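Plesden Wire Bottle Rack

Kitchen Storage > Racks and Stands > Bottle Racks

Item number 1884
In stock at our Flastthorpe warehouse

The Plesden is a low, open rack for glass bottles. It has a thin rectangular frame with parallel rods running across it, and the whole thing is black. It is meant for the counter, a pantry shelf or the top of a cabinet, wherever you keep oil, vinegar, syrup or the odd bottle of wine. There is nothing to screw to the wall and nothing to put together. Take it out of the box, pull off the cardboard corners and set it down.

We have sold a rack under this name for a long time, and the current version was last changed in November. The rods are now welded on the underside only, so the top is easier to wipe. The outer size stayed the same, and older drip trays still fit.

Using the rack

Bottles can be laid across the rods or rested in the gaps, depending on their shape. Round bottles with a plain shoulder are the easiest. Square bottles and very wide flasks will sit on the rack but can't be packed as close together. For a bottle that is in use every day, the end of the rack is the handiest place, with the neck turned toward you.

Leave a little counter free beside the rack if you can. Tall bottles that you reach for often, or that don't like lying down (anything with a pour spout or a loose cork), are better standing next to it. Customers who cook a lot tend to end up with some bottles on the rack and the rest upright alongside. 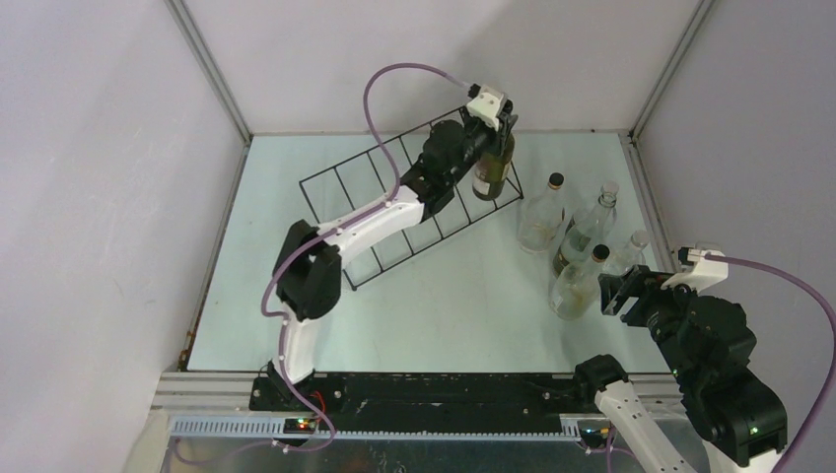 Set the rack at an angle if the counter is deep. It takes up a bit more room from side to side, but you can get at both ends without reaching over anything. On a narrow shelf it should go straight, with the long side facing out.

The black finish shows up clearly on pale tops and disappears on dark ones. On smooth surfaces such as glass or polished stone the rack can slide when a full bottle is put down hard. A set of 4 clear pads comes in the box for this. Press one under each corner on a clean, dry surface and give them an hour before loading the rack.

Details

Frame: coated steel wire, black
Feet: clear stick-on pads, included
Assembly: none
Units per carton (trade): 158
Drip tray: sold separately, see the Brustent tray
Suitable for: full or empty glass bottles

Care

Wipe with a damp cloth and a little dish soap, then dry. Oil that has run down between the rods comes off with warm water and a soft brush. Don't use steel wool or scouring powder, which will go through the coating. The rack can go in the dishwasher now and then, but it will last longer if washed by hand. If the coating gets chipped, dry that spot well after washing – bare wire will rust in a damp kitchen.

Bottles with paper labels can leave glue on the rods. A few drops of cooking oil left on for ten minutes will loosen it.

Please note

The rack is not made for stacking. Two racks placed one on top of the other will hold while empty and shift when loaded. If you need more than one level, look at the Yeoh shelf stand, which uses the same wire and finish and has side rails.

Do not use the rack on a hot stovetop or in an oven. Keep it back from the edge of the counter if there are small children in the house.

Ordering and returns

Orders of almost 2000 pieces or more ship on pallets and need a delivery address with a loading bay. Smaller orders go by parcel. Racks can be returned unused in the original box. If one arrives bent, keep the packaging and send us a picture of the damage with your order number, and we will send out another.

Replacement pads are available in packs. Ask for them by the item number at the top of this page.

Page last updated March 26, 2020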